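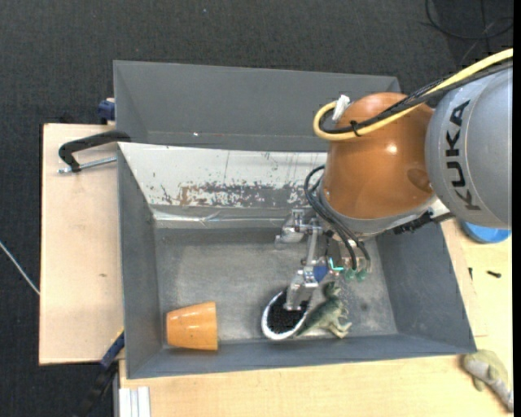 May 19, 2018

I slept badly and came to the lab before seven, when the ventilation was not yet on. I like this hour. I write the diary in English again, because Ignacio says my English in the reports is stiff and that I should practice with something that is not a report.

The problem of the week is still the same. The planner takes too long when the gripper must go near the wall of the bin. In the middle of the bin it finds a path quickly, often before I have lifted my finger from the key. Near the wall it searches and searches, and then it returns either nothing or a very strange path, with the elbow turned to the other side, as if the arm wanted to scratch its own back. Yesterday evening I believed that the collision model was too fat. Today I measured it, and I was half right.

The model of the hand has a margin around every part. For the fingers the margin is small, I had set it myself in December and I was careful. But the hoses and cables are modeled as one big cylinder, which I made in five minutes and then forgot. This cylinder touches the bin wall in almost all poses where the finger goes low at the side. The poor planner was avoiding a thing that is mostly air. I replaced it with two smaller shapes, one for the hoses at the hand and one for the cable loop higher up, and I ran the recorded set of start and goal poses again. There are 665 of them in the set. Before the change, too many of the poses at the side ended in a timeout. After the change, most of these are solved, and the paths look like something a person would do.

I was happy for about 2 minutes. Then I saw that the new shape for the cable loop is fixed to the wrong link. When the wrist turns, the real loop stays and my shape travels around with the wrist. So a part of my good result is false. I fixed the link and ran everything again, and the result is a little worse than the happy one but still much better than in the morning. I wrote both results in the log, also the false one, with a note. In my first job I deleted such results and afterwards I could never explain my own decisions.

After lunch I worked on perception with Ignacio. He maintains the segmentation, which he calls Pretent. I have asked him three times what the name means and he gives a different answer each time. The difficult object is the oval container with the white rim and the rough black inside. The network likes the rim very much. It draws a beautiful mask on the rim and leaves a hole in the middle, where it thinks the black part is the floor in shadow. Then the grasp sampler believes there is a ring in the bin, and it proposes to put one finger in the hole. For a real ring this would be an excellent grasp.

The other difficulty is that the green dinosaur lies so close to the container. When two things touch, Pretent sometimes gives them one common mask, and the center of this mask is at a place where it is not good to grasp anything. Ignacio wants to solve it with more training images. I want to solve it with depth, because the edge between the two is visible in the depth data even when the colors confuse the network. We discussed it for a long time, politely, and each of us drew on the same piece of paper. In the end we agreed to try mine first, only because it is faster to try. He has ordered 2,000 new labeled images from Hastow anyway, so his way will also get its chance.

The orange cup gives us no trouble in the mask. It has a different trouble: the light reflects on the side of it, and there the depth has missing points. The filter closes such gaps with the neighbors, and with the cup lying on its side the neighbors are sometimes the floor. I lowered the size of gap that the filter is allowed to close. I did not test it well. I must write this on the list so that I do not believe tomorrow that I tested it.

Marchetti, our program for the logs, crashed again when I opened a long run. I found the reason at last: it loads all the joint data at once, also for the views where I only want to see the force. I changed it to load on request. It is a small patch, perhaps twenty lines, and I am more proud of it than of the collision model, where I mostly repaired my own laziness.

One thing I do not understand. When the finger comes down to an object, the controller should switch from position to force at a low speed. In the logs the switch comes late, always by nearly the same time, and the finger pushes more than I commanded. I suspected the filter on the force signal, but with the filter off the delay is still present. It could be that the message waits one cycle in the queue of Erness and then one cycle more in my own node. I will put time stamps at both ends. Ignacio looked over my shoulder and said "two clocks", and went to get his coat. Maybe he means that the two computers do not agree about the time. If so, I have looked for this delay in the wrong place since yesterday.

I stayed until 7 in the evening. On the way home I bought bread and forgot the milk.

For tomorrow:
time stamps at both ends, and compare the clocks first
test the gap filter with the cup
depth edge for the touching objects, only the simple version
send Ignacio the 665 poses, he asked for them twice
milk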